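**Buschmann extends Hivano office furniture series with shorter desk depth and replacement parts program**

ZARKMONT, August. Office furniture manufacturer Buschmann has extended its Hivano series of fixed-height desks, matching cabinets and flat boards for small and mid-sized offices. The extension covers a shallower desk, a revised method of fixing boards to the desk edge, and a parts program under which single components can be ordered for furniture already in use. Orders are accepted through the Zarkmont sales office and through dealers that carry the existing series.

The new desk is 100 mm shallower than the previous model. Width and working height are unchanged, and the underframe uses the same fasteners. Offices that own the earlier model can place the two depths in one row; the front edges line up when the rear edges are offset by the difference. A spacer strip for the rear gap is listed as an accessory and is not included with the desk.

Board fixing has been changed from a screwed bracket to a clamp. Each board is held by 4 clamps, which are tightened from below with the hex key delivered with the desk. The clamp has a rubber insert and leaves no holes in the desk top. Boards made for the screwed bracket can be used with the new clamp after the bracket plates are removed. Boards delivered from now on are not drilled and cannot be used with the old bracket.

Hivano boards are supplied in 7 colors. All have the same surface finish on both sides, so a board can be turned if one face is scratched. The edge is straight and has no profile. Buschmann recommends that boards be carried upright by the two short sides and stored standing on felt, with a sheet of paper between neighboring faces.

Pilot installation of the new series was completed in the Cilell office building, on the two upper floors. The work included removal of old desks, placement of 400 Hivano units and routing of power and network lines below the desk tops. Existing floor coverings were kept throughout.
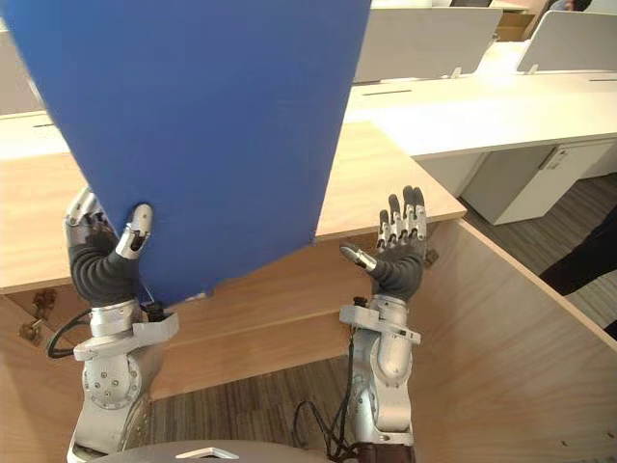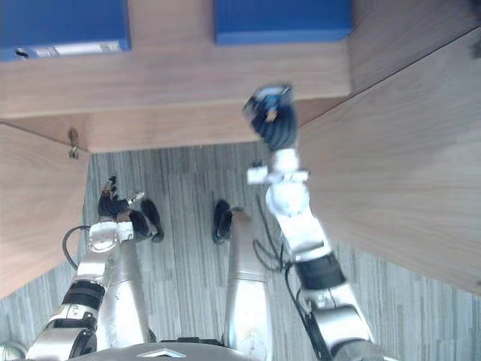 Color matching is handled by physical sample, and Buschmann does not accept screen values as a basis for an order. Sample chips are sent in sets and should be judged on the desk surface with which they will be used, under the lighting of the room. Strong colors are affected most: a saturated matte blue like that of the board in the first picture reads differently against a pale top such as the birch-colored one there than it does against dark brown or white. Customers who have chosen a color from an earlier delivery should send in the batch number printed on the packing slip. Batches are kept on record and a close match can normally be supplied.

Alignment of desks and cabinets follows the room, starting with the longest uninterrupted wall. Where the floor has a directional pattern, the installer checks the pattern against the wall before using it as a guide, as carpet is often laid slightly out of square. If the two agree, the stripe can be used to set the feet of every unit in the row. If they do not agree, the wall takes priority and the row is set with a line. Leveling is done last, after the cabinets have been loaded to at least half of their stated capacity.

Access below the furniture was a subject of the pilot work. Cable trays in the earlier Hivano desk were screwed to the center of the underside and had to be reached from a kneeling position. In the revised desk the tray is moved toward the user side and hangs on two hooks at the front. It can be lowered at the front and emptied without tools. Power strips up to the length of the tray can be inserted with their plugs facing down. Plug-in power supplies should be placed at the ends of the tray, where the wall is higher.

"Most of the service calls we log are for the space under the desk," said Gudrun Dreßler, technical manager at Buschmann. "A part falls behind the tray, or a plug has to be changed, and the person doing it has very little room. We moved the tray and changed the hooks. The desk top itself did not need any work."

The replacement parts program applies to all Hivano desks and cabinets, including those from before the extension. Parts are listed by a short code that is stamped into the component or printed on a label on the rear panel. The following can be ordered singly:

- desk tops, in both depths
- underframes and leveling feet
- cabinet doors, hinges and rear panels
- boards, clamps and rubber inserts
- cable trays and hooks

Locks are excluded from single ordering and are supplied only as a set with two keys and a new cylinder. Desk tops are delivered with pilot holes for the underframe. Holes for the older screwed bracket are not provided, and customers who still use that bracket are advised to order clamps together with the top.

Assembly instructions for the extended series have been rewritten as one document covering both desk depths. Torque values are now given for each screw position. The instructions for lifting have also been changed: desks are to be moved with the boards removed, and cabinets with the doors taped shut and the shelves taken out. Damage caused by moving a desk with its boards attached is not covered by the warranty.

Cleaning is unchanged. Wooden surfaces are wiped with a damp cloth along the grain and dried at once. Matte board surfaces are cleaned with a soft cloth and neutral detergent. Abrasive pads and melamine sponges produce glossy spots on matte surfaces that cannot be polished out.

Dealers receive the new price list and sample sets with the August shipment. The screwed bracket remains available as a spare part while stock lasts. Questions on compatibility between older and newer units should include the component code and can be sent to the Buschmann parts desk in Zarkmont.

**Press contact**
Gudrun Dreßler
Buschmann, Technical Management
Zarkmont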